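About Grornmont

Kettles, cups and the short distance between them
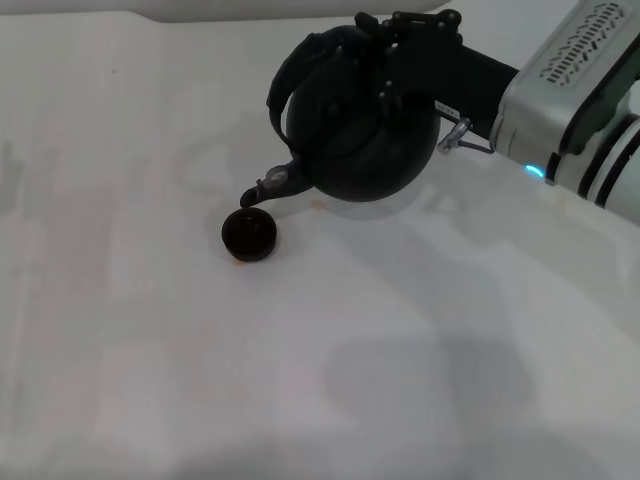
Grornmont is a small firm that tests, repairs and specifies kettles for tea rooms, hotel breakfast counters and office kitchens. We started with repair work only. Customers kept asking which kettle to buy next, and the answers required measurements we did not have, so we set up a bench and began taking them.

Our work is divided between the repair counter and the pour bench. The repair counter handles lids, handles, knobs and spouts. The pour bench handles everything that happens once a kettle is tilted over a cup.

12 shares 3 comments

What we measure

A kettle is judged at the spout. Capacity and boil time are printed on most boxes and are easy to check. Pour behavior is not printed anywhere, and it accounts for most of the complaints we receive: drips down the underside of the spout, water arriving too fast in a small cup, lids that shift at a steep angle.

Each kettle that comes to the pour bench goes through the same sequence. It is weighed empty and weighed full. It is tilted in fixed steps, and we record the angle at which flow begins, the angle at which the stream becomes steady and the angle at which the lid moves. The pour is then stopped and the trailing drip is collected on blotting paper and weighed.

Spout height is set before the first pour. For small cups we work with the spout close to the rim. A large gap gives a longer fall and more splash, and results from different kettles can no longer be compared. The standard test fill is 200 milliliters unless the cup is too small to take it, in which case the fill is reduced and noted on the sheet.

Our log currently holds 3,631 recorded pours. Entries made before the log moved to its present format are kept separately, on paper, and are not included in that figure.

Handles and balance

Handle shape affects the pour more than most buyers expect. An arched handle over the top of the body places the hand above the center of mass, and the kettle swings forward with little effort. A side handle needs more wrist. Neither type is preferred in our reports. We state the tilt force and leave the choice to the customer.

Wrapped and textured handles are inspected at the base, where wear tends to show first. Rewrapping is done at the repair counter - we do not send it out. Glossy coatings are checked for slip with damp hands and with dry hands.

Lids are tested in place, never removed for a pour. A lid that needs a finger on it to stay seated is recorded as such.

The Lunde sheet

Results are issued on a one-page form called the Lunde sheet, named after the street where we had our first workshop. It has 11 fields. Customers who receive several sheets can lay them side by side, and the fields line up. We have been asked to add an overall score and have not done so. A kettle that suits a hotel counter may be wrong for a tea room with small cups, and one number would hide that.

Wellumwood and Skavex

Wellumwood is our parts store. It stocks lids, knobs, handle wrap and spout inserts for discontinued kettles, sorted by opening diameter. If you are ordering a lid, measure the opening of the kettle and not the old lid, which may have been a replacement itself.

Skavex is our descaling service for commercial customers. Kettles are collected in crates of four, descaled, rinsed, inspected and returned with a note on the condition of the interior. Typical turnaround is some 4 working days, longer in October, when many tea rooms send everything at once.

Sending us a kettle

Empty the kettle and let it dry with the lid off. Pack the lid separately. Include the cup you normally use if the complaint concerns splashing or overfilling - we will test with that cup and return both together. Electric bases should be included even if the fault is elsewhere.

Estimates are sent before any repair work begins. Kettles left without instructions are stored on the shelf behind the repair counter and are not altered.

27 shares 8 comments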